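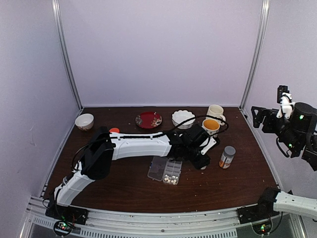
Tabletop Manipulation Team, Software Tools Group

Review: Nirano 2, control and planning software for small two-arm cells
Darius Toma
September 10, 2023

We moved the bench cell over to Nirano in March and have used it for nearly all our work since. Before that we ran our own scripts on top of Datine, an older motion library that several people here still like. Two other teams have asked whether they should switch, so I have written up what it does well and where it still costs us time.

The cell has two small arms on a common front rail, working over a wooden table with pale walls on three sides. The things on the table are ordinary crockery and small containers: bowls, a plate, mugs, a clear divided box, a screw-top jar. Nirano runs on the desktop machine next to it and talks to both arms.

Installation

Installing took me one afternoon. The package wants its own Python environment and will complain if it finds another one active, but the message is clear and tells you which one. The driver for our motor boards was included. The calibration routine was not well explained. The manual says to move each joint to its middle position and confirm, without saying that the second arm has to be powered at the time. Lăcrămioara Dobre found that out by reading the source.

Control

The control loop is the best part. Joint commands arrive evenly, and we no longer see the small stutter at the elbow that we had with our scripts. You can set speed limits per joint and save them under a name. We keep one set called "crockery", which holds the wrist to 20 per cent of full speed, and another for moves with nothing in the gripper.

Stopping is handled properly. The space bar halts both arms and holds position, and a second press releases the motors. I would have liked a longer delay before the second press is accepted. Twice I have pressed it two times by accident and let an arm drop.

Perception

Nirano does not come with its own object detector. It accepts poses from whatever you already use, and we feed it from Dellitz, which the perception group maintains. The connection is a single configuration file and worked first time.

The results depend on what you ask it to find. Mugs with a visible handle are easy. The scalloped white bowl against a light wall gave us trouble for weeks, as the edge came and went between readings and the planner kept starting again. There is a setting that makes it hold the last good pose for a chosen time, and this cured most of it. It is on the fourth page of the advanced settings and should be on the first. Clear plastic is still poor. For the divided box we type in the position by hand and leave it there.

Planning

Two-arm planning is the reason we bought it. Each arm is treated as an obstacle for the other, including the whole upper link, and the check runs while the arms are moving. With an arm stretched out low over the table, the other one is kept up and to the side until there is room. In our log of 3,425 planned moves there was no contact between the arms.

It is cautious, though. Reaching a mug that stands near another mug often produces a long path up and over when a short one from the side would do. You can lower the clearance around a named object, but not around a pair of objects, so we end up lowering both and putting them back afterwards.

Cables are not modelled at all. Ours arcs from the elbow over the top of the arm, and the planner knows nothing of it. We drew a rough box around the loop and attached it to the arm link. That works, but it takes reach away from us near the back of the table.

Tooling

The recorder saves joint positions, commands and camera images with the same clock, and the replay window lets you step through them. I use this more than anything else in the package. The plots can be exported, but only one at a time.

The task editor is less good. It is a list of steps with drop-down menus, fine for a short job and tiring for a long one. Lăcrămioara writes her tasks as text files and loads them, and after a month I started doing the same. The text format is readable and goes into version control without any fuss.

Support

Dinu, the reseller, answered our questions within a day or two. The bug we reported in the replay window was fixed in the next release. The one about clearance for pairs of objects is still open.

Cost and rating

A licence covers one cell and both arms. We pay for it out of the tools budget and will renew. Teams with a single arm would get little from it that Datine does not already give them.

Overall score: 70 out of 100. Most of the missing marks are for the manual and the task editor.

Our limit sets and the Dellitz configuration file are in the shared folder under "bench cell". Please copy them before editing.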